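Search this site
Enter keyword or item no.

Break Room Refrigerator - Inspection Checklist with Comments
Heltard, Building 2, second floor
Inspected by: Thodoris Nikolaidis
Period: August
Unit: upright, dark gray, two compartments

Mark each line OK, ACTION or N/A. Comments are required for ACTION and optional otherwise.

1. Location and clearance
1.1 Side clearance sufficient for upper door to swing past 90 degrees - OK
1.2 Rear clearance for ventilation - OK. Measured 14 cm at the narrowest point.
1.3 Floor in front clear and dry - OK
1.4 Unit level, no rocking - ACTION. Slight movement when the top left corner is pushed. Adjust front feet.

2. Electrical
2.1 Plug fully seated in wall outlet, no extension cord - OK
2.2 Cord free of cuts, kinks and heat marks - OK
2.3 Outlet labeled - ACTION. Label missing. The circuit is no. 19 on the floor panel.
2.4 No other appliance on the same outlet - OK. The Stanero kettle was moved to the counter outlet after the last inspection.

3. Doors and seals
3.1 Upper door opens from the left edge with moderate pull - OK. The door has to be gripped by the edge, so the gap between door and body must stay clear of tape, magnets and notices.
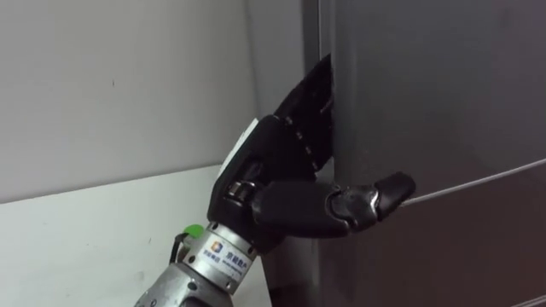
Item 3.1. Upper door, left edge, at the gap between door and body.

3.2 Upper gasket, paper strip test at four points - ACTION. Strip slides out freely at the bottom left. Clean the gasket with warm water and mild soap, let it dry, then retest. Replace if the result is the same.
3.3 Lower gasket, paper strip test at four points - OK
3.4 Doors close unaided from a hand's width - OK for upper, ACTION for lower. May be corrected by the leveling under 1.4; check that first.
3.5 Hinge screws tight - OK
3.6 Pinch point notice posted on adjacent wall - ACTION. The old notice has faded and cannot be read from the doorway.

4. Interior
4.1 Fresh food compartment at or below 40 F - OK. 38 F after the thermometer had been left in overnight.
4.2 Freezer at or below 0 F - OK
4.3 Shelves seated, no cracks - OK
4.4 Drain hole clear - OK
4.5 Contents named and dated - ACTION. Undated containers on the middle shelf. Standard notice given; to be discarded at the next cleaning.
4.6 No chemicals or samples stored with food - OK

5. Records
5.1 Cleaning log current - OK, two initials missing
5.2 Previous actions closed - one open (2.3, carried over)

Reinspect 3.2 and 3.4 after leveling. All other actions go on the regular work list. Do not tape the lower door shut in the meantime - tape residue damaged the finish on the Bikico unit downstairs.

Related items
Microwave Oven - Inspection Checklist
Bikico Refrigerator, First Floor - Comments and Open Actions
Posting Pinch Point Notices
Cleaning Log, Blank Form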